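6.3 Cable routing and bin reset, two-arm sorting cell

Carry out this section after any arm, wrist or gripper has been removed and refitted, and at every 270-hour service. It assumes that both arms are already bolted to the front rail as described in 6.2 and that the base screws carry torque marks.

CAUTION: Switch off arm power at the Makudeo supply before touching a joint. The controller boards are fed separately and may stay lit.

1. Move each arm by hand to its rest stop. Support the forearm at the elbow while you do this. The joints have no brakes and will drop.

2. Check the mounting plate under each arm base. If a torque mark is broken, go back to 6.2 step 4.

3. Lay the purple cable along the top of the forearm and carry it on toward the base. Leave a loop past the wrist large enough for full wrist travel in both directions.

4. Fit the thin black gripper leads last. They must hang clear of the fingers with the gripper fully open.

NOTE — Viklund leads from before revision 23 are shorter and cannot be used on the left arm. 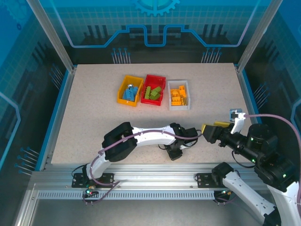 Page 54

Both arms reach over the tabletop from the front rail, and the bins go toward the rear center in a row. The order from left to right is yellow-orange bin with light blue bricks, red bin with lime green bricks, light gray bin with bright orange bricks. The pick routine finds the bins by color, so a bin turned slightly on the table does not need to be squared up. Bins may stand close together, but must not overlap.

5. Restore arm power and wait for the controller boards to finish their self-test.

6. Run program 215 at low speed with the bins in place. Watch the cable loops through the whole run. Stop at once if a cable pulls tight or drops into the path of the other arm.

7. If a loop catches, power down, lengthen it at the wrist end and repeat from step 5. Do not take up slack with tape on the forearm.

8. Enter the result in the Dimari service log with your initials.

CAUTION: Do not reach over the front rail while program 215 is running. The two arms share the space at the center of the table and either one may move first.

Wipe the tabletop with a dry cloth only. Solvent cleaners dull the surface and leave patches that upset the color reading. The printed walls may be wiped with a damp cloth. If a wall panel has to be replaced, recalibrate the overhead view as in section 7 before the cell goes back into service.

Revised March 7, 2019. Changes to step 3: T. Backlund.

Pusness Cell Documentation — corrections to Irfan Kakakhel, technical publications — © Pusness — Back to top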